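News > Technology > Robotics

Print this article | E-mail this article

Bivard halts table-clearing tests after arm control fault

7 Aug 2026

CEDSTEAD - Bivard has stopped all testing of its two-armed household robot after a software update left the machine's left arm pressing down on a table long after it should have let go.

The company said the fault showed up in simulation first and then once on a real machine at its Dinthorpe workshop. There were no injuries. A tabletop was cracked and one gripper finger was bent.

Bivard had run 900 simulated table-clearing trials with the new software. In 754 of them the robot finished the job normally. Most of the rest were ordinary misses, such as a dropped item, but in 21 the arm kept pushing after the gripper touched the table.
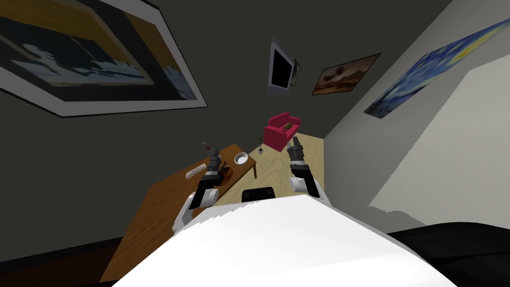
The fault lies in how the software decides that a grasp has begun. The robot is supposed to lower its gripper, feel contact and ease off before closing its fingers. With a small bottle or a bowl, the contact comes early and the arm slows down in time. Low items are harder, and a gripper hovering over something dark on a small plate, as the left one does in the simulated living room, has very little height to work with before it meets the table. In the bad runs the software read the table as part of the item and kept increasing the force.

On the real machine the push reached 300 newtons before a worker hit the emergency stop. An automatic force limit should have cut power well before that. Bivard said the update had reset the limit to a factory value meant for bench testing.

Palaniappan, the Cedstead firm that supplies the arms, said its hardware worked as designed and that the limit is set by the customer's software. It has asked other customers to check their settings.

Bivard plans to lock the limit so that updates cannot change it, then repeat the full set of trials. Home trials that were due to start in December have been put off, and no new date has been given.

Comments

tmk_welds: Why can an update touch a safety limit at all? On our line that takes a key and two signatures.

porchlight: 300 newtons is plenty if your hand is under it. Glad the stop button worked.

Dinthorpe resident: Is this the workshop by the rail yard? First I've heard of it.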